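Häufige Fragen zum Projekt Setent

Stand der Antworten: Januar. Zusammengestellt von der Arbeitsgruppe Greifen und Handhaben in Rostberg. Fragen, die hier fehlen, bitte über das Kontaktformular schicken, wir ergänzen die Seite in unregelmäßigen Abständen.

Worum geht es bei Setent?

Setent ist ein Verfahren, mit dem ein Roboterarm das Aufräumen von Schuhen aus menschlichen Vorführungen lernt. Die Vorführungen entstehen ohne Roboter: Eine Person hält einen Greifer in der Hand, fasst damit einen Schuh und setzt ihn an einer anderen Stelle wieder ab. Eine Kamera am Greifer zeichnet auf, was vor den Fingern liegt. Aus diesen Aufnahmen wird eine Steuerung trainiert, die anschließend auf dem Arm läuft.

Warum ausgerechnet Schuhe?

Schuhe sind in Haushalten häufig, liegen selten ordentlich und unterscheiden sich stark in Form und Material. Ein Halbschuh lässt sich an der Ferse fassen, ein Stiefel am Schaft, eine Badelatsche fast nur am Rand oder am Riemen. Ein Verfahren, das nur eine feste Greifstelle kennt, kommt damit nicht weit. Außerdem gibt es bei Schuhen eine klare Zielvorgabe: nebeneinander, Spitzen in dieselbe Richtung.

Wie viele Vorführungen wurden aufgenommen?

Der Datensatz Relano, auf dem alle derzeit veröffentlichten Ergebnisse beruhen, enthält 365 Vorführungen. Daran waren sieben Personen beteiligt. Jede Vorführung umfasst genau einen Griff und ein Absetzen. Misslungene Griffe haben wir nicht gelöscht, sie sind im Datensatz gekennzeichnet und werden beim Training der Greifbewertung verwendet.

Wie sieht der Greifer bei der Arbeit aus?

Der Handgreifer hat zwei Finger, die parallel an den Schuh herangeführt werden. Beim Griff am Rand kommt ein Finger über das Fußbett, der andere bleibt außen. Die Teile sind aus mattschwarzem Kunststoff, die Finger sitzen auf Gelenkarmen. Beim Anfahren sind sie weit geöffnet, damit kleine Abweichungen in der Handhaltung nicht sofort zum Anstoßen führen. Im Kamerabild nehmen die Finger und ihre Arme den unteren Bereich ein, der Schuh wird dabei teilweise verdeckt. Diese Verdeckung ist gewollt: Auf dem Roboterarm sitzt die Kamera an derselben Stelle, und die Steuerung soll mit dem gleichen Ausschnitt zurechtkommen.

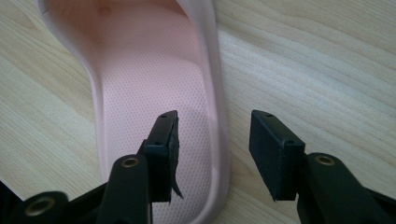
Was genau lernt das Modell?

Das Modell erhält eine kurze Folge von Kamerabildern und die aktuelle Fingeröffnung. Es gibt die nächsten Bewegungen des Greifers relativ zu seiner jetzigen Lage aus, dazu die gewünschte Öffnung. Eine Objekterkennung ist nicht vorgeschaltet. Das Modell weiß also nicht ausdrücklich, ob ein Turnschuh oder eine Sandale vor ihm liegt. In Kurup, unserem Auswertungsprogramm, lassen sich die vorhergesagten Bahnen über die Aufnahmen legen.

Welche Rolle spielt die Greifbewertung?

Sie ist der eigentlich neue Teil der Methode. Vor dem Schließen der Finger erzeugt das Modell 15 mögliche Fortsetzungen der Bewegung. Ein zweites, kleineres Netz schätzt für jede davon, ob der Griff hält. Ausgeführt wird die Fortsetzung mit dem höchsten Wert. Liegt kein Wert über der Schwelle, fährt der Arm ein Stück zurück und beginnt den Anflug erneut.

Delia Yáñez hat die Bewertung in der ersten Projektphase entwickelt und betreut auch die aktuelle Fassung. Technische Fragen dazu gehen am besten direkt an sie.

Wie gut funktioniert das?

Bei geschlossenen Schuhen greift der Arm zuverlässig, auch wenn sie auf der Seite liegen. Bei offenen Modellen sind die Ergebnisse ungleichmäßig. Griffe über einen dicken, steifen Rand gelingen meist. Dünne, weiche Sohlen biegen sich beim Anheben durch und drehen sich dann aus den Fingern. Die Greifbewertung verringert die Zahl der Fehlgriffe bei beiden Gruppen, bei offenen Modellen deutlicher.

Für das Absetzen gilt das nicht. Dort macht die Bewertung bisher keinen messbaren Unterschied. Wir vermuten, dass die Kamera in diesem Moment zu wenig vom Zielbereich zeigt – geprüft ist das noch nicht.

Wie wichtig ist der Untergrund?

Wichtiger, als wir anfangs angenommen hatten. Auf hellen Flächen mit Maserung arbeitet das Modell stabil. Auf einfarbig dunklem Boden verliert es gelegentlich die schwarzen Finger im Bild und schätzt die Höhe falsch ein. Für die nächste Aufnahmerunde sind deshalb mehr dunkle Untergründe vorgesehen. Eine hellere Farbe der Finger haben wir diskutiert, wollten aber die vorhandenen Daten weiter nutzen können.

Müssen die Fingerauflagen immer gleich aussehen?

Nein. Auflagen nutzen sich ab und können sich lösen. Für den Griff selbst ist eine intakte Auflage besser, für die Auswertung der Bilder hat eine lose Stelle in unseren Versuchen keine große Rolle gespielt. Wer eigene Aufnahmen macht, sollte den Zustand der Auflagen im Protokoll vermerken und sie vor einer neuen Aufnahmereihe kontrollieren.

Kann das Verfahren ganze Paare zuordnen?

Nein. Setent greift einzelne Schuhe. Welche zwei zusammengehören, wird in unseren Versuchen von Hand vorgegeben.

Wie lange dauert das Training?

Auf einer einzelnen Grafikkarte etwas über 2 Tage für das Hauptmodell. Die Greifbewertung wird danach getrennt trainiert und ist nach wenigen Stunden fertig. Wer nur die Bewertung mit eigenen Daten anpassen möchte, kann das Hauptmodell unverändert lassen.

Sind Daten und Programmcode zugänglich?

Relano wird auf Anfrage für Forschungszwecke weitergegeben. Der Code für das Training liegt bei, ebenso die Konstruktionsdaten der Finger. Kurup ist noch nicht freigegeben, die Dokumentation fehlt.

Kann ich selbst Vorführungen beisteuern?

Ja, nach Absprache. Nötig sind ein baugleicher Handgreifer und eine kurze Einweisung in Rostberg. Aufnahmen mit anderen Fingern oder anderer Kameraposition können wir zurzeit nicht übernehmen.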